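Notes on line drying indoors during heating season, one post at a time. Small apartment, one bedroom, no vented dryer.

1/ The washer's spin speed does most of the work. At 900 rpm a heavy fleece load leaves the drum holding far more water than people expect. I run a second spin-only cycle on anything thick. It adds a few minutes and takes hours off the rack time.

2/ I weigh the loads on a luggage scale. Last Sunday's cotton load lost 755 grams overnight. All of that went into the air of the bedroom, and some of it ended up on the window.

3/ Relative humidity is the number to watch. Mine sits in the 40s with an empty rack. With a full one and the door shut it climbs past 65 before midnight. Put the sensor away from the rack or it only tells you about the rack.
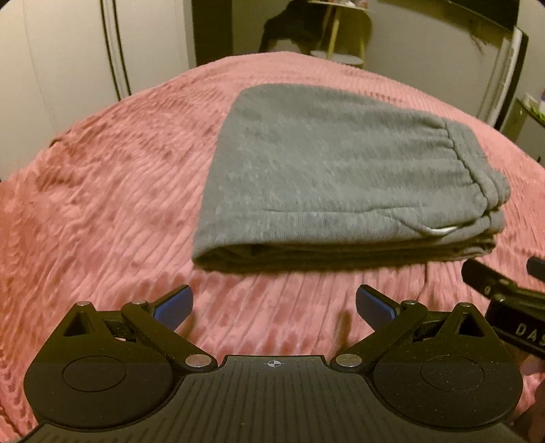

4/ Spacing. Leave a hand's width between items and skip every other bar if you have the room. Waistbands and pocket bags dry last, so turn pants inside out and hang them by the hem.

5/ Air movement beats heat. A small desk fan aimed along the bars, on low, did more for me than turning the radiator up two notches. Aim it down the length of the rack. Across the face, only the first row benefits.

6/ Dehumidifier: I have the older Holmgren with the 4 liter tank. Set to 50 percent it cycles off by early morning. Ye-seo Joo asked about the Irier unit. I haven't run one, so no opinion.

7/ Check seams before folding. Fabric that feels cool against the wrist is usually still damp. Give it another two hours.

8/ Correction to post 2, thanks to Naveed Minhas: I had subtracted the hangers once when I should have done it twice. The weight given there is the fixed one.

9/ Wool gets its own thread in October. Flat drying is a different problem and I need a second rack first.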